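Stock pitch for a finance class: my terminal value is swallowing the whole DCF, is that normal?

Posted in Study Help > Business and Finance
October 28, 2024

looniebin_grad

Hi all, long-time lurker, first proper post. I'm doing a part-time finance diploma at Tromberg (evenings, after work, with a kid who has decided sleep is optional) and I'm in FIN 511, the applied valuation course. We each have to pick a small listed company, build a discounted cash flow model and then pitch it as a buy, hold or sell in front of the class and a couple of people from a local investment firm. The pitch is the big chunk of the mark.

I picked Lindemann, a dull little industrial distributor that I liked because the annual report was short and I could follow where the money came from. Mistake, maybe? The model works in the sense that nothing is throwing an error. But when I look at where the value comes from, nearly all of it is in the terminal value. The explicit forecast years are this sad little sliver at the bottom. If I nudge the long-term growth rate up even a smidge, it's a screaming buy. Nudge it down and it's a sell. I feel like I could defend any colour of recommendation I want, and that can't be right.

So, my questions, in no particular order. Is it normal for the terminal value to be that huge? Should I stretch the forecast out further to shrink it, or is that cheating? And how do I stand up there and say "buy" with a straight face when I know how wobbly the thing is? Our instructor is lovely but the answer I got was "use your judgment", and my judgment is what I'm paying tuition to acquire.

Also, I've been using the Henov template that came with the textbook, and it has a cell for "exit multiple" as well as one for the growth rate. Am I meant to fill in both? I did, and they give me two very different share prices. I took the average. Please be gentle.

Thanks in advance, and sorry for the essay!

toque_and_ledger

Oh I feel this in my bones. I did a very similar course years ago and had precisely the same panic at the kitchen table, so first of all, yes, it's normal. For a steady, established company most of what you're paying for as a shareholder is the stuff that happens after your forecast stops. You're only projecting a handful of years and the company is (you hope!) going to be around for a lot longer than that. It would be strange if the far-off part was small.

What you want to worry about is whether the terminal value is built on a sensible final year. That was my big error. My last forecast year had sales still growing like mad and hardly any spending on equipment, and then I asked the spreadsheet to carry that on forever. Which is nuts. A company can't grow forever without putting anything back in. So go look at your last column and ask whether you'd believe it as a picture of an ordinary boring year. Capital spending should be at or a bit above depreciation. Working capital should be growing if sales are growing, and for a distributor that really matters because inventory and receivables are basically the whole business. Margins should look like something they've managed before, across good years and bad, and not their single best year ever (ask me how I know).

On stretching out the forecast: you can, and it'll make the terminal slice look smaller, but all you've done is move the guessing into columns that look more official. If the company is going through some kind of change, like a new branch network or a debt it's paying down, then stretch it far enough for that to settle. Lindemann sounds pretty settled from what you say, so I'd leave it.

Growth rate: keep it modest. My prof's rule was that it should never be higher than what you'd expect the whole economy to do over the long haul, otherwise your little distributor eventually eats Canada. I went with something near the inflation target and no one on the panel blinked.

And for the template, no, you don't average them. They're two ways of getting at the same number. Pick one as your main method and then use the other as a check. So if you use the growth rate, work backward to see what multiple it implies and compare that to what similar companies trade at. If your model is saying the market should pay double what it pays for anybody else in the same trade, you've got something to go hunting for. Usually it's the final year again. I know I'm harping on the final year.

Oh and check your discount rate! People spend hours on the growth rate and then copy the cost of equity off some website. It's the gap between the two that drives everything. If both of them are off by a bit in the wrong directions you get the crazy swings you're describing.

gst_included

Had to do this last year. Got a decent mark. Sensitivity table. Put growth across the top, discount rate down the side, share price in the middle. Shade the ones above today's price green and the ones below red. If it's mostly green it's a buy. That's pretty much the whole answer and every group did it.

Don't bother with the Henov template by the way, I found it clunky and built mine from scratch in a weekend. There's a paid add-on called Madano that does the tables for you, it was around $200 when I looked and I didn't think it was worth it as a student. Excel has data tables built in for free, under What-If Analysis. They sometimes don't refresh if your calculation is set to manual so hit F9 before you screenshot anything. I had a slide with old numbers on it and got asked about it in front of everyone.

Other stuff they asked our class: why this company and not a competitor, who owns the shares, what would make you change your mind, what's the dividend and can they afford it. Know how many shares there are after options. Someone used the basic count and it got picked apart for ages.

Put your recommendation on the first slide. Keep the rest in the appendix.
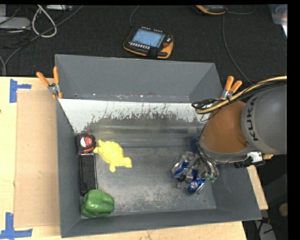 saskatoonberry_pi

Going to disagree a little with the shading advice above, though the table itself is a must. "Mostly green" depends entirely on which growth rates and discount rates you chose to put along the edges, so if you centre it on optimistic numbers you get a lovely green table and have learned nothing. I sat on the listening side of these student pitches for a few years through work, and it was the first thing I'd look at. I'd ask why the range stopped where it did, and an awful lot of people had no idea. They'd just used whatever spacing the template came with.

What I'd love to hear from you, looniebin_grad, is the thing flipped around. Take today's share price as given and solve for what growth the market must be assuming. Goal Seek will do it in a few seconds. Then your pitch turns into a much easier conversation: "at this price, investors seem to be expecting Lindemann to barely grow, and I think it'll do better than that, and here is my evidence from the branches, the customer contracts and the last couple of downturns." You can say that with a straight face. You aren't claiming to know the right price to the penny, you're claiming one specific thing and backing it up, and if a panellist wants to argue they have to argue with your evidence.

If you do that and find you have no opinion about whether the implied growth is too low or too high, then your recommendation is hold, and please do say hold! Students seem terrified of it, as though it's a failure of nerve. I saw a hold pitch beat a whole evening of buys once. It had a clear paragraph on what news would move it to a buy and what would move it to a sell, and we all wanted to keep talking about it afterward.

I'd also agree with toque_and_ledger on the final year, that was very good advice. The working capital point especially. Distributors can look gorgeous on earnings and throw off hardly any cash while they're growing, and then the cash comes pouring out when sales drop, which confuses everyone. Have a look at what happened to Lindemann's inventory the last time revenue fell. If there's a chart of that in your deck you'll be ahead of most of the room.

Practical bit: rehearse it out loud with a timer at least 2 times, and have somebody who knows nothing about finance sit through one of them. If they can tell you at the end why you like the company, you're in good shape.

looniebin_grad

Oh my gosh, thank you all so much. I went and looked at my final year and capital spending was at less than half of depreciation, so apparently my version of Lindemann never replaces a forklift again. Fixed that and the price came down to something much closer to where the shares are trading. I also stopped averaging, sorry to everyone whose eyes that hurt.

Ran the Goal Seek thing too. I'm leaning hold now, and I've got until next week to write the what-would-change-my-mind slide. Off to dig through old annual reports for the inventory numbers. Does anyone know if those are still on the securities filings site once a company redoes its own website?

toque_and_ledger

Yes, SEDAR+ will have them. Search by the company name and then filter by annual financial statements, the search box is fussy so try it without the "Inc."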